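Where the Stains Go: Cleaning Habits and Kitchen Surfaces in Shared Student Housing
Nga Dương and Sekar Yusof
Housing and Materials, final project report, 2020-11-08

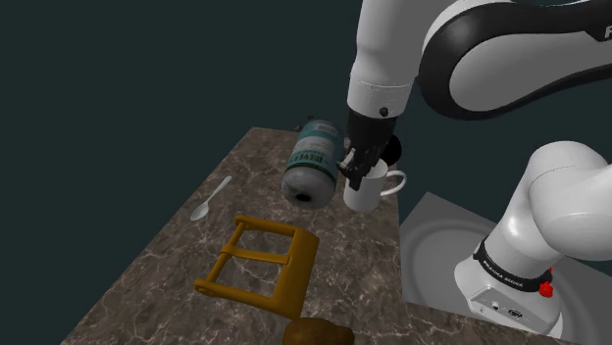
1. Background

Skostwood is a student housing block with shared kitchens. Each kitchen serves one corridor. The block was refitted floor by floor, so the counters are not all the same: the lower floors have natural stone, the middle floors have laminate, and the top floor still has the original sealed wood. The residents use them in much the same way, which made the building a good place to compare how the three surfaces hold up.

We wanted to know two things. First, which surface shows the most permanent marks after normal use. Second, whether the cleaning product matters more than how soon a spill is wiped up.

2. Method

We surveyed 20 kitchens in July, when most residents had moved out and the counters could be cleared. Every mark that remained after wiping with warm water and dish soap was recorded on a paper grid. Marks were sorted into rings, spots, scratches and burns. A mark that could have been two things was put down as the more likely one, and both of us had to agree.

We also gave a short questionnaire to residents who had lived in the building through the spring. It asked what they cook, how often they wipe the counter, and what they use. We got 28 replies.

For the second question we used offcuts of each material, supplied by the building office. Coffee, lemon juice, red wine and turmeric in oil were left on each one for five minutes, one hour and overnight. Half of each piece was then cleaned with dish soap and the other half with Dakex, the spray kept under the sink in most of the kitchens.

3. Results

The survey recorded 237 marks in total. Stone had the most rings and spots and almost no scratches. Laminate had the most scratches, mainly next to the stove where people cut without a board. Wood had the most burns, and also two dark patches by the sink where the seal had worn through.

On the offcuts, time made more difference than product. Everything wiped up after five minutes came off all three materials with plain soap, except turmeric on wood, which left a faint yellow mark. After one hour the lemon juice had dulled the polish on the stone. Neither cleaner changed that, because the acid had etched the surface – there was no stain left to remove. Overnight, coffee and wine marked the wood and the stone but not the laminate.

Most of the residents who replied said they wipe the counter once a day, usually after dinner. Only a few knew what their own counter was made of. Several with stone counters said they clean them with vinegar, which would explain some of the dull areas we found near the sinks.

4. Problems

The floors were not refitted in the same year, so the wood is much older than the stone and has had longer to collect marks. We could not correct for this. The offcuts were also new, and a worn seal would probably have given worse results. One laminate piece was lost before the overnight test and had to be replaced with a smaller one.

5. Recommendations

A label inside one cupboard door in each kitchen should say what the counter is and what not to use on it. Vinegar and lemon cleaners should be kept off the stone. The wood on the top floor needs resealing near the sinks before next fall. We do not see a reason to switch away from Dakex, but dish soap did as well in nearly every test and costs less.

Related projects
Noise levels in the Skostwood stairwells
Sundumis: a shared fridge labeling system
Drying times for five kinds of dish towel
Bike storage at Dvorak Hall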